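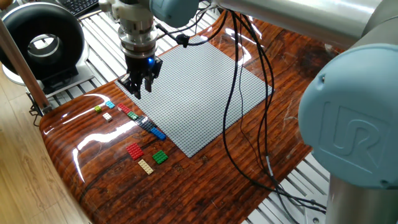
A watch is either right or wrong, went one remark after our first presentation, so why would it matter which way up you leave it at night? We wrote that down on the spot, as it is very nearly our research question. A mechanical watch runs at slightly different speeds depending on how it lies, and we wanted to find out how big that difference is in ordinary used watches, the kind people get from a grandparent.

Background

The balance wheel swings back and forth and a hairspring pulls it home. Lay the watch flat and the pivots turn on their tips. Stand it on its side and they rub along their edges, so friction goes up and the swing gets smaller. A wheel that is even a tiny bit heavy on one side will also feel gravity in the upright positions. We had read all this before we started, but seeing it show up in our own numbers was a real thrill!

What we measured

We had 43 hand-wound and automatic watches on loan from Janssen, the repair shop on the corner of Skinesthorpe Market. All had been cleaned, none had been adjusted. Each was fully wound, left to settle, then placed on the timing microphone in six positions: dial up, dial down, crown up, crown down, crown left and crown right. The whole round was repeated the next day without winding, to see what a weaker mainspring does.

With the repeats we ended up with 2076 readings. They were logged in a spreadsheet first and later moved to Zaltgate, our department's data server, after the spreadsheet began turning our minus signs into dates.

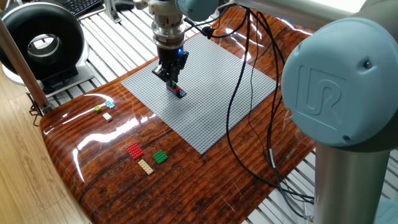 Fig. 2. Gripper holding a small assembled piece above the baseplate.

Results

Dial up and dial down agreed closely in most watches. Crown down was the slow position more often than any other, and the gap grew on the second day, just as the theory says. Our worst case was a dress watch on a Kilau bracelet that lost 40 seconds a day more standing on its crown than lying flat. It looked perfect – polished case, clean dial, hands like new – and we had all guessed it would come out near the top.

Price did not help us predict anything. The most expensive piece in the group was valued at 800 dollars and landed in the middle of the field.

Problems

The microphone picks up everything. Two sessions in August had to be thrown out when the ventilation was running, and we should have noted room temperature from the start. We also never checked the watches for magnetism, so a few odd readings remain unexplained.

Next steps

We would love to repeat this with the watches worn on the wrist for a week, and to follow a few of them before and after adjustment.

Comments

Guest: Tried dial up against crown up on my old automatic after reading this. Gained four seconds one night, lost two the next. Great fun.

Guest: Did you let them rest between positions? Mine needs a minute before the reading stops jumping.

Reply from the project group: Yes, one minute each. It should be in the method section, thanks!

Last updated: Feb 10, 2026

Contact | Copyright Watch Timing Project Group | Back to top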